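About Preda

By Felicidad Soriano
Updated November

Preda plans equipment purchases for small and mid-size plants that pack, kit or assemble by hand and are considering automating part of that work. We write the requirement, build the budget, run the trial and sit on the buyer's side of the table until the machine is accepted.
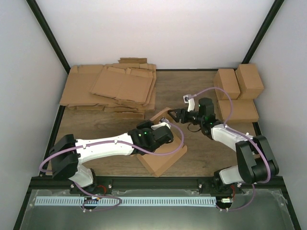 Most of our clients come to us with a quote already in hand. The quote usually covers the robot, a controller, a gripper and a line called "integration" with one number next to it. Our first job is to break that line apart. For a typical carton-forming or light packing station, the arm accounts for around 40 percent of the total spend. The remainder goes to end-of-arm tooling, guarding, the work surface, cable management, electrical work, programming, training, spares and freight. A budget that carries only the arm will be short, and the shortage tends to show up after the purchase order has been signed.

What we do

Requirement writing. We spend time on the floor with the people who do the job now. The output is a short document stating what goes in, what comes out, the rate, the part variation and the conditions that stop the station. For cartons this includes board grade, crease quality, blank size and how the blanks arrive. Two suppliers given the same requirement should be able to quote on the same thing. Without one, their prices can't be compared.

Budget building. We prepare a full-cost sheet covering the purchase, installation and the first years of ownership. Software renewals are listed by year. Gripper fingers and cables are treated as consumables and budgeted that way. Floor space is charged at the plant's own rate. We also price the option of leaving the task manual, with better fixtures and a better bench, and we report it in the same format as the others.

Trials. Before a client commits to a production cell, we run the task at bench scale with the client's own material. A standard trial is 600 cycles, logged by operation, with every stop coded by cause. Two-arm tasks such as folding and closing a box are trialed as two-arm tasks. Splitting them into single-arm steps gives cycle times that can't be repeated on the floor. Clients receive the raw log along with our report.

Acceptance. We write the factory and site acceptance tests into the purchase contract and attend both. Payment terms are tied to test results. We recommend holding back 20 percent of the price until the site test is signed, and we have found that most suppliers will agree to this if it is raised before the order is placed.

How we work

Preda doesn't sell equipment, take commission or hold reseller agreements. Our fee is fixed at the start of each stage and a client can stop at the end of any of them. Each stage produces a document that stands on its own, so a plant that stops after the requirement still has something it can send out for bids.

We keep our cost data in a workbook we call Kedard. It holds quoted and final costs from past projects, with client names removed, broken down by the same headings we use in our budgets. Clients can see how the gap between quote and final cost has behaved for projects of their type. The widest gaps have been in guarding and in electrical work at older buildings. Programming hours come next, particularly where the product mix changed between order and delivery.

Trial results go into a separate log, Tosance, which records stop causes by material and gripper type. It is used mainly to set contingency. A task that has stopped often in past trials carries a higher contingency figure than one that hasn't, and the sheet shows where the figure came from.

Who we are

Felicidad Soriano founded the company after working in purchasing for a packaging plant, where she handled capital requests. She leads requirement and contract work and is the first contact for new clients.

Danilo Talavera runs trials and acceptance testing. His background is in controls and panel wiring. He maintains the trial log and reviews every electrical scope before it goes out to suppliers.

Contract engineers join for larger projects. Their names and rates appear in the proposal.

Planning a project with us

A requirement stage takes 2 weeks from the first site visit. The trial stage depends on material. We ask for enough blanks to cover the full cycle count plus setup, taken from normal stock and packed the way the line would receive them. Hand-picked samples give results that are too good. If several carton sizes will share the station, send all of them, including the ones that run only a few times a year.

Plants working to an annual capital cycle should contact us at least a quarter before requests are due. We can work from drawings and video where a visit isn't possible, but the budget that results will carry a wider contingency and will say so on the first page.

Our current service outline, a blank full-cost sheet and the Plillidon checklist for reviewing integrator quotes are available by email at no charge.

Contact: Preda, Equipment Planning | Service outline and forms on request | © Preda. All rights reserved. | Back to top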